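Why I gave up on coasters and learned to oil a table

I have been a coaster nag for most of my adult life. I bought cork ones, felt ones, a set of slate ones that scratched everything they touched (who thought of that?), and I would hover behind my own guests like a waiter with a grudge. Then last May we got rid of the old lacquered dining table, which had gone cloudy in a big ring right where the soup pot goes, and I decided the next one was going to have an oil finish and I was going to calm down.

The new one came from Akwood, a little shop two towns over that does secondhand and made-to-order. I paid 700 dollars, more than I wanted to, and then I drove home with a can of their house oil on the passenger seat and no clue what to do with it. So this is what I've picked up since, mostly by doing it badly first.

Pick an oil and stick with it

There are so many. I read reviews for two nights straight and came away more confused than when I started. The one I ended up liking is called Skaridari, a hardwax oil that smells faintly of oranges and goes on like thin honey. My sister-in-law swears by plain tung oil and her kitchen counter looks gorgeous, but she also waits days and days between coats, and I have people who want to eat dinner.

Whatever you get, try it on the underside first. Oil makes wood darker and a lot warmer, and if you were in love with that pale, dusty, fresh-sanded look you are going to get a shock. I loved the change. My husband needed a week.

Sanding, the boring bit

I borrowed a sander for the first go and regretted it, because I leaned too hard near one corner and there's now a very slight dip there that only I can find (I find it every single morning). By hand is fine for a table! Wrap the paper around a block, go with the grain, put on a podcast. I finish with 300 grit and stop. I tried going finer once and the oil just sat on top looking sulky.

Then get the dust off. All of it. Vacuum, wipe with a barely damp cloth, go have lunch, wipe again. Dust that lands in the oil stays in the oil.

Less oil than you think

My first coat was a disaster. I poured it on like pancake syrup, admired it, and went to bed. In the morning the whole top was tacky and there was a moth in it. I had to scrub it back with mineral spirits and start over, which took the rest of that day and all of my good mood.

Now I put down a small puddle, spread it with a lint-free rag, leave it 30 minutes, and then wipe off everything that hasn't soaked in. You wipe until you feel like you've taken it all away again. What's left is the finish. A straight grain is forgiving for this, as you can run the rag in one long pull from end to end and not leave swirls.

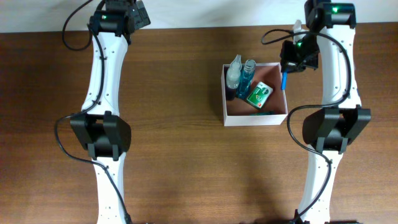
What to do about rings and spills

Good news for the reformed coaster nag: most of it comes right out. A white ring from a hot mug usually goes with a bit of oil on a soft cloth and some patience. Red wine I blot quickly and then leave alone overnight before I panic. For anything worse, I sand lightly, feather out the edges so there's no hard line, and dab on a thin coat.

The one thing I haven't beaten is turmeric. I have a yellow freckle from a curry and I've made my peace with it.

Oh, and please be careful with the oily rags. They can heat up and catch fire if you ball them up and toss them in the trash. I lay mine out flat on the driveway until they go stiff.

How often

I do a full coat about every 9 months, plus a quick touch-up at my end of the table, where the laptop and the toast live. You'll know it's time when water stops beading and starts leaving dark patches. I've got half a can left and I'm eyeing the bookshelf next.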